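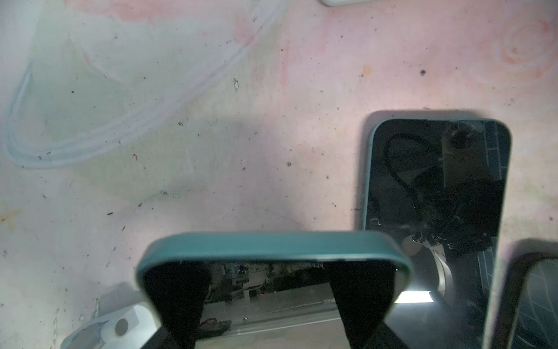
Worktop, early evening.

April
By Kerstin Albers

The procedure for closing the Melmont flat had 20 steps, and Gerlach had reached the one concerning the telephones.

He had written the procedure himself. Step 11 was the oven. Step 12 was the telephones: charge, open, record, erase. His aunt had owned more of them than a woman living alone needed, and she had kept them in a drawer with the fuse wire. He stood them up on the worktop, screens toward him, and uncoiled a white cable.

The worktop had been installed in 1966. The pattern was pink and green on white, with specks in it, and it had always been difficult to tell which specks were pattern and which were toast. His aunt's method was to drag a fingernail across them. Gerlach did this now. One moved. He put it in the sink.

The screens were black. In the nearest he could see what might have been dim shelves and a long pale bar. He connected the cable and waited four minutes by the wall clock. A battery symbol came up, then a line of text asking for a code.

He tried her year of birth. He tried the house number, 653, with a zero before it and then with a zero after. The second one worked. He wrote it in the notebook under Step 12 and underlined it.

The phone held no messages. It held no photographs. There was one sound recording, two minutes long, labeled "kitchen." He played it with the volume at half.

For most of its length there was a refrigerator. He recognized the Drelletti, which had a loose mount on the compressor and knocked when it shut off. It knocked. A chair was moved. Then his aunt's voice, at a normal distance, said, "Well, put it down somewhere," and another voice said, "Where?" The recording ended.

He played it again. The other voice was a man's, and young. It could have been his own. He had visited in most summers until he was thirty, and she had often told him to put things down somewhere.

He connected the second phone. The code was the same. It held one recording, labeled "kitchen," and he noted the label and the length. In this one the refrigerator ran without stopping and no one spoke.

The buyer's agent, a woman from Stolstead, was due at seven for the keys. It was twenty past six. Gerlach read Step 12 again. The last word was "erase." He had not allowed for exceptions, and there was no column for them.

He ruled one in pencil along the right margin. Then he unplugged the Drelletti, as required by Step 13, and stood beside it until it knocked.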